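縫合訓練の自動化

縫合訓練の自動化(ほうごうくんれんのじどうか)とは、遠隔操作型の手術用器具を用いた縫合練習において、針の受け渡し、糸の引き込み、結紮などの動作の一部を制御ソフトウェアに任せる取り組みと、それに伴う職場の作業体制の変化を指す。本項では、主にリヴァムラ研修所(Rivamura)での導入例を扱う。

概要

器具操作による縫合は、左右の器具の役割が一針の中で何度も入れ替わる作業である。片方が針を保持している間、もう片方は組織を押さえるか、糸に張力をかけるか、次の把持位置で待つ。従来の訓練ではこのすべてを操作者が手元の操作部から行い、指導者が隣の画面を見ながら口頭で修正していた。

自動化の対象は縫合全体に及ぶものではなく、工程ごとに分けて検討されてきた。リヴァムラでは一針を「刺入」「引き抜き」「糸の整理」「結紮」「切断」に分け、このうち糸の整理と引き抜きを先に自動化の対象とした。刺入は組織の厚みや動きの影響を受けやすく、操作者が行う工程として残された。
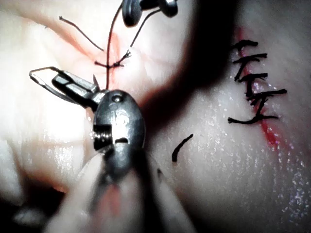 結紮では、糸をかけた器具と糸端をつかむ器具の距離が短くなり、先端同士が干渉しやすい。熟練者は糸の弛み方から次の動きを決めるが、その判断は言葉になりにくく、訓練記録にも残らないことが多かった。自動化の準備段階では、この判断を動作の区切りとして書き出す作業に最も長い時間がかかっている。

導入の経緯

リヴァムラ研修所は、医療機器の操作訓練を請け負うチャイモンコン社(Chaimongkol)の一部門として運営されている。自動化の検討は、指導者の不足を理由に5月に始まった。当時の常勤指導者は3名で、受講者1名に指導者1名がつく方式では予約の消化が追いつかなかった。

制御ソフトウェアには、トレテル社(Tretell)の動作計画システムが採用された。導入を担当した技術者のタムノエミ・ティジャニは、最初の仕様書で、器具が自動で動く時間の上限と、操作者がいつでも操作を取り戻せることを条件に挙げている。後者は操作部のペダルで実現され、踏んでいる間だけ自動動作が続き、足を離すとその位置で止まる。

学習用の記録には、指導者が行った2775針分の操作が使われた。記録には器具の位置と開閉、画面の映像が含まれる。失敗した針も除外せず、やり直しの動作を別の区分として登録した。この区分の付け方をめぐっては指導者の間で意見が分かれ、持ち替えを「やり直し」に含めるかどうかは、運用開始後に一度改められている。

作業の流れ

自動化後の標準的な手順は次のとおりである。

1 操作者が針の把持位置を決め、刺入を行う。
2 先端が組織から出た時点で、操作者が引き抜きの開始を指示する。
3 ソフトウェアが反対側の器具で針を受け、糸を所定の長さまで引く。
4 糸の輪が器具の軸や以前の糸端にかかっていないかを操作者が確認する。
5 操作者が結紮を行い、余分な糸を切る。

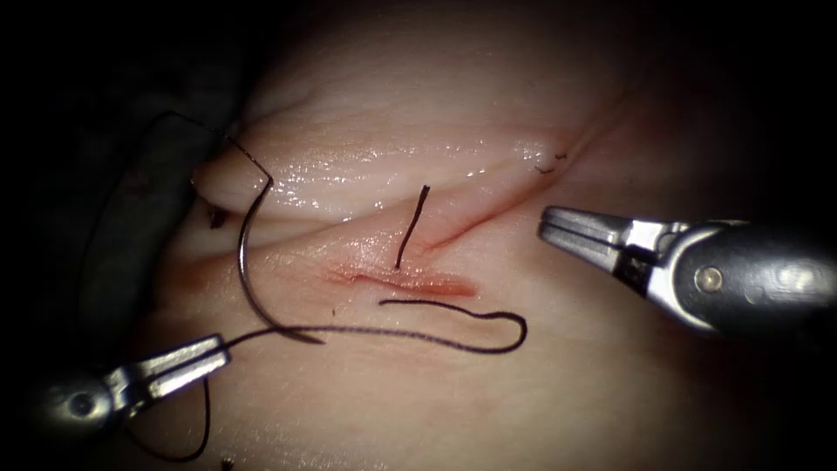 手順の4は当初の案にはなく、試行期間に追加された。弧を描いて余った糸は、器具が動くと思わぬ方向に回り込む。画面上では黒い糸と影の見分けがつきにくい場合があり、ソフトウェアの判定だけに任せると、輪を引き締めた後で絡みに気づくことがあった。現在は確認の合図がなければ結紮の工程に進めない。

照明の調整も作業手順に組み込まれている。湿った組織の表面は光を強く反射し、針の反射と区別しにくくなる。リヴァムラでは中央を明るく、周囲を暗くする設定を基本とし、組織を置き直すたびに針先の見え方を確かめる。以前は指導者が経験で合わせていたが、自動化後は設定値を記録票に書く決まりになった。

職場への影響

指導者の役割

最も大きく変わったのは指導者の仕事である。導入前、指導者は受講者の隣に座り、一針ごとに声をかけていた。導入後は複数の操作卓を受け持ち、停止や取り戻しが起きた箇所を後から受講者と見直す時間が増えた。主任指導者のジェイコバス・ピライは所内の報告で、声をかける回数は減ったものの、説明に使う言葉は以前より細かくなったと述べている。ペダルから足が離れた理由を、受講者自身に説明させる必要があるためである。

一方で、画面を見続ける疲労については改善が認められていない。自動動作の間は手を動かさずに監視することになり、手で操作しているときより集中を保ちにくいという声が複数の指導者から出た。これを受けて、連続して監視する時間は20分までとされ、交代の間隔が勤務表に明記された。

受講者の習熟

受講者の側では、刺入の練習に割ける時間が増えた。同じ予約枠の中で行う刺入の回数は多くなり、角度や深さのばらつきを比べやすくなっている。これに対し、糸の整理を自分で行う機会は減った。研修課程を組んだチウユエ・パンは、糸さばきを覚える前に自動化に慣れると、停止した際に次の動きを選べなくなると指摘し、課程の最初の7回を手動のみとする案を出した。この案は一部の受講者から進度が遅くなるとして反対を受けたが、そのまま採用されている。

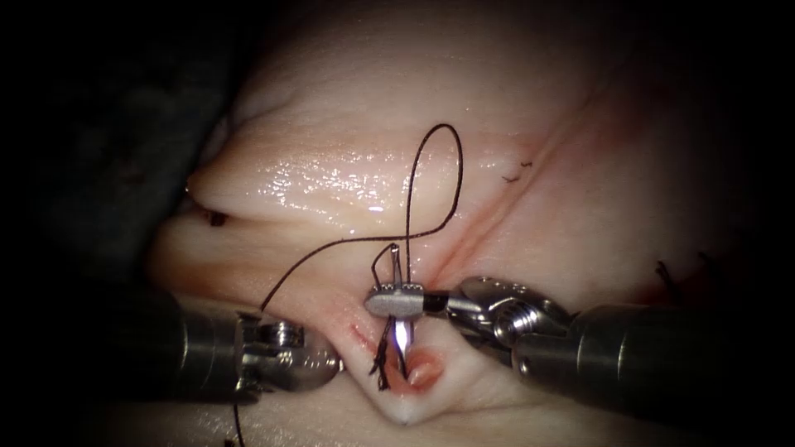
針を組織に通した状態で操作を引き継ぐ場面は、課程の後半で繰り返し練習される。把持を緩める順序を誤ると針が回り、組織の穴を広げてしまう。受講者はまず両方の器具を静止させ、どちらが針を持ち、どちらが糸を持っているかを声に出してから操作に入る。声に出す手順は指導者の発案によるもので、ソフトウェア側の要件ではない。

準備と保守の担当者

訓練用の組織の準備、器具の点検、片付けを行う担当者の仕事は、当初の予想ほど減らなかった。器具の関節部の点検は自動動作の精度に関わるため、頻度が上がっている。準備室のプラパイ・インタラスックは、糸の切れ端を残したまま次の訓練を始めると位置の判定が乱れることを報告し、清掃の項目が点検票に加えられた。針と糸の本数の照合は、従来どおり人の手で行われる。

勤務の区分も見直された。点検と記録の確認を行う時間は、以前は訓練の合間に含まれていたが、2022-11-02の改定で独立した業務時間として扱われるようになった。

評価と課題

自動化の評価には、一針にかかる時間、操作を取り戻した回数、結び目の緩みなどが用いられる。ただし、時間の短縮をそのまま習熟とみなすことには慎重な見方がある。受講者が待つべき場面で次の指示を急ぐ傾向があり、リヴァムラでは所要時間を受講者ごとの順位として掲示することをやめた。

記録の扱いも課題の一つである。停止や取り戻しの履歴は本人の操作の癖を詳しく示すため、人事評価への利用を懸念する意見が指導者から出された。労務担当のケッサラ・インタラスックがまとめた規定では、履歴の閲覧は本人と担当指導者に限られ、所外への提供には本人の同意を要する。

ジャヴィッツ研修所(Javitz)では、同じソフトウェアを用いながら、引き抜きを手動に残し、糸の整理だけを自動化している。両所の手順は統一されておらず、受講者が移る際には操作部の設定とペダルの扱いについて改めて講習が行われる。

関連項目

遠隔操作
手術支援ロボット
外科結紮
持針器
技能伝承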